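Putting a Club Repeater Back on the Air

The two-meter repeater on Kudham hill went quiet in the last week of winter, and for a while most of us assumed it was ice on the antenna. It had happened before. When the ice was gone and the machine was still deaf, the Movberg Amateur Radio Club sent a party up the access road to see what was wrong.

The duplexer was fine. The antenna was fine. The feed line, put in when the tower was last painted, had taken on water at the top connector and carried it most of the way down. A wattmeter at the shack end showed plenty of power going out and far too much of it coming back.

The site stands at 2,386 feet, high enough to cover the valley and both county roads, and also high enough that any tower work waits on the wind. The club made its decision on 24th February. It would replace the whole run of cable, move the antenna up one mount, and retire the old repeater while the site was down anyway. The bill was put at a little under what the club brings in over two years of dues, with the cable as the largest single item.

Much of the work was done at home. Connectors are easier to fit at a kitchen table than in a shack with no heat, and the new controller, a Seltis board bought as a kit, had to be built and programmed before it went anywhere near the hill.
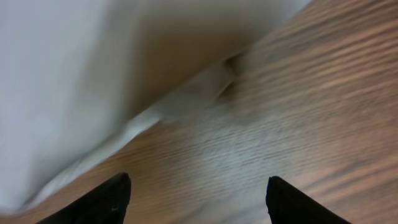
The kit took three evenings. Its manual is good on soldering and thin on everything else. The section on the courtesy tone runs to one paragraph, and the default hang time is so long that two people in conversation will run into the timeout sooner than they expect. We cut it to two seconds. The identifier was set to the club call in Morse at a moderate speed, with the voice version left off.

The access tone stays at 100 Hz. There was talk of changing it, as a repeater to the south uses the same one and the two overlap on a good morning in summer. In the end the members voted to leave it alone. Changing it would have meant every member reprogramming every radio, and several of those radios are in trucks whose owners lost the programming cable years ago.

The offset is the usual 600 kHz, so a radio set up for automatic offset will handle that part without help. Anyone who had the old machine in memory can keep the same channel.

The tower day came in April, on the second try. The first was called off at the gate for wind. On the second there was hardly any, and a hired climber had the old cable on the ground before lunch. It was heavier than the new one -- water, mostly. The new connector was wrapped in rubber tape, then vinyl, then coated, and a drip loop was left at the bottom where there had been none before.

The repeater came up that afternoon at 12 watts while the settings were checked. The first contact was with a station in Sultana, on a handheld, from inside a parked car. That path had never worked on the old system without an outside antenna.

There are still things to sort out. The backup battery is old and due for a load test. The receiver picks up a buzz on damp days, probably from the power line that crosses the road below the gate, and the utility has been asked to look at it. The weekly net is back at its usual hour, and check-ins from weak or mobile stations are taken first.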